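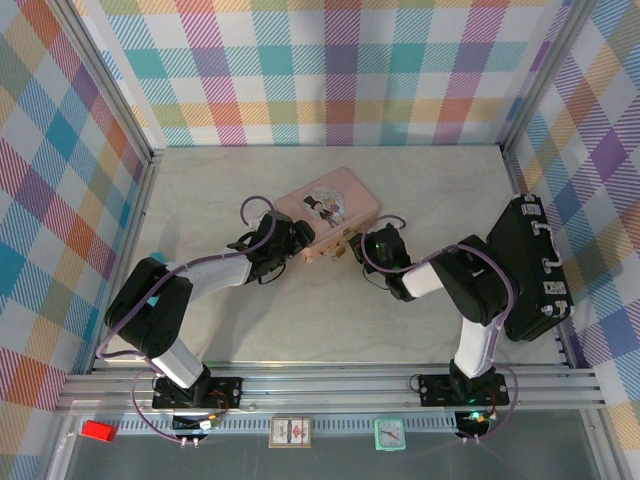

Bench 7, two-arm cell. Both grippers at the tin box, one on each side.

Two-Arm Cell Practice: Bench Gallery

This page supports the Jurnberg working rules for small two-arm benches, revision 15. The rules apply to any cell in which two light arms share one floor area and can reach the same object. They do not replace the risk assessment for the cell, and they do not cover arms that share space with a person while powered. Anyone setting up or changing a bench should read the full rules first and use this page as a reminder of what each section looks like in practice.

The notes were compiled by Leokadia Kalinowski from the June bench review. Section numbers match the printed copy. Comments from Aslak Berge and Mahsa Hashemi have been worked in where they changed the meaning of a rule.

Notes to the picture, by section

2.1 Common base. Both arms mount to the same rail. On Bench 7 each arm has its own black mounting plate, and both plates sit on one horizontal aluminum extrusion. A common rail gives the two arms a shared reference line. If either plate is moved, the offset between the bases is measured again and entered in the cell file before any two-arm program is run.

2.3 Fasteners. Plate bolts are checked for torque at setup and after every 100 operating hours. Mark each bolt head with a paint line after tightening. A broken line means the plate is treated as moved and 2.1 applies.

3.2 Cable slack. Cables must allow full wrist travel without pulling tight and must not hang into the grip area. The purple cable on the left arm loops up along the elbow and over the wrist; on the right arm it runs along the arm and loops over the gripper. A loop over the gripper is permitted under this section, but the operator must jog the wrist to both limits at low speed and watch the loop through the whole move. Clips go on the links only. A clip across a joint is a fault.

3.5 Boards and wiring. Circuit boards may be mounted under the arm bases, as they are on this bench, provided that no wire can drop below the shelf edge. Indicator lights should be visible from the operator's side. A lit indicator is not proof that an arm is safe to touch. Use the isolator and apply the tag.

4.1 Enclosure. The three walls mark the limit of the work area for planning purposes. They are not rated guards. The plaid wall covering is allowed under 4.1(c), which places no limit on color or pattern as long as the covering lies flat and is fixed along all edges. Ho-yin Lai has asked for a matte finish to be required in the next revision - the request is open.

4.4 Objects at the walls. Items not used in the current task may stay in the enclosure if they are entered in the planner as obstacles. The black suitcase against the right wall is the kind of item meant here. Its handle projects from the long side, so the obstacle volume must include the handle and not only the shell. Add a margin of 21 mm on every exposed face.

5.1 Shared object. When both arms approach one object, each arm is assigned a side in the program header and keeps that side for the whole task. For the pink tin box the left arm has the left side and the right arm has the right. Crossing over the top of the object requires a separate program and a second reviewer.

5.2 Closing order. One arm is named as lead. The lead closes first and holds position, and the other arm closes to a lower force limit. Closing both at once is allowed only where the object is fixed to the floor.

5.6 Lids and clasps. Treat any closed container as able to open during a lift. The box has a small clasp on its front edge, and the rule applies whether or not a clasp is present. Keep finger contact below the lid seam, and limit the first lift to 15 mm before a pause and visual check.

6.2 Shelf below the rail. Small items may be kept on the lower shelf if they are outside the swept volume of both arms. On Bench 7 these include a red block, a small analog meter and a mint-green alarm clock. The clock must not be used to time a run. Run times come from the controller log.

6.3 Clearing the shelf. Nothing is taken from the shelf or put back on it while either arm is powered. Chantelle Jacobs holds the list of approved shelf items for all benches.

Forms and changes

Setup sheets are filed in Cakard under the bench number. The planner template for obstacle entries is in the Vekar folder, along with the blank program header for 5.1. Proposed changes go to Leokadia Kalinowski in writing, with the section number in the subject line and a picture of the bench attached if the change concerns layout.

Revision 15 replaces all earlier copies. Remove printed sheets of earlier revisions from the bench binders.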